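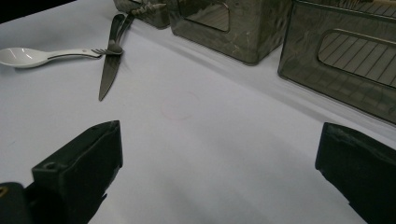
Smoky gray see-through containers on a white tabletop.

Rerkent Storage and Moving Supplies
Frequently Asked Questions
Last updated May 4, 2023

Renting bins

What sizes do the rental bins come in?
We rent two sizes, the standard and the tall. The standard holds what most people would put in a medium moving box. The tall is meant for coats, bedding and lampshades. Both sizes have attached lids and stack on each other, but a tall bin should go on the bottom.

How many bins do I need for my home?
It depends on how much you own more than on how many rooms you have. A studio usually fits in our smallest package, which is 26 standard bins. The largest package is 100 bins and suits a house with a garage or basement. If you run short, call the store and we can add bins to your order at the same daily rate.

Do you rent the see-through containers?
No. Those are sold only. They are made for drawers, pantries and closets and are not strong enough for a truck.

How long can I keep the bins?
The standard rental is two weeks. You can extend by the week, up to a total of 4 weeks. After that we charge the replacement price for any bin still out. Extensions can be made by phone or at the counter up to the day before the bins are due.

Do the bins have to be clean when I bring them back?
They should be empty and free of tape. We wash them ourselves. Please peel off labels if you used your own. The labels we hand out at pickup come off in the wash and can stay on.

What can't go in a rental bin?
Paint, fuel, propane, bleach, live plants, pets, and food that is not sealed. Bins that come back with paint or oil in them are charged at full price.

Delivery and pickup

Where do you deliver?
We deliver to all of Umside and to Vulness as far as the river bridge. For addresses past the bridge there is an extra trip fee, which you will see before you pay. We do not deliver to storage units unless someone is there to open the gate.

Will the driver carry the bins upstairs?
Yes, up to the third floor. Above that we need a working elevator. If your building makes you book the elevator, please book it for the full delivery window.

What is the delivery window?
Two hours, morning or afternoon. The driver calls when your stop is next. If you miss the call and are not home, we bring the bins back to the store and you can either collect them or pay for a second trip.

Can I pick up from the store instead?
Yes. The loading door is at the back, off the alley. Twelve standard bins fit in a small hatchback with the seats down. Bring your order number and a photo ID.

Do you help with packing or moving?
We don't. We rent and sell supplies only. The counter has a list of local movers, but we don't take a fee from them and can't vouch for any one of them.

Buying organizers

Which brands do you carry?
Mostly De Bruijn for drawer trays, shelf risers and lidded boxes. We also sell our own plain cardboard boxes, paper and tape.

How do I know which trays will fit my drawer?
Measure the inside of the drawer, front to back and side to side, at the bottom. Many drawers are narrower at the bottom than at the top. Then measure the height with the drawer closed, from the drawer floor to the frame above it. Leave a little slack in each direction. If you bring the three numbers to the counter we can lay out a set for you.

Can I try a set at home and bring back what doesn't fit?
Yes, for 30 days, with the receipt. The pieces must be unused and the stickers must be on. Sale items can be exchanged but not refunded.

Can the De Bruijn trays go in the dishwasher?
Follow the sticker on the bottom of each piece. If there is no sticker, wash by hand.

Do you sell replacement lids?
For current lines, yes. Older lids have to be ordered and take a week or two. Bring the box with you, as the size names have changed over the years and the old names don't match the new ones.

Paying and changing an order

How much is the deposit?
The deposit on the 100-bin package is $177. Smaller packages are lower and are listed at checkout. It goes back to the same card within five business days after the bins are checked in.

Can I change my dates?
Yes, at no charge, up to two days before delivery. Closer than that, we will do it if the truck has room.

What if my closing date moves and I have to cancel?
Cancel up to two days before and you get everything back. After that we keep the delivery fee and refund the rest.

What if a bin breaks while I have it?
Cracked lids and worn hinges are normal and we don't charge for them. Set the bin aside and tell the driver. Missing bins are charged at the price on your rental form.

Do you take cash?
At the store only. Drivers can't take cash or checks.

Are you open on holidays?
We close for Memorial Day at the end of May and for the other main holidays. Hours at the Umside and Vulness stores are different, so check the page for your store before you drive over.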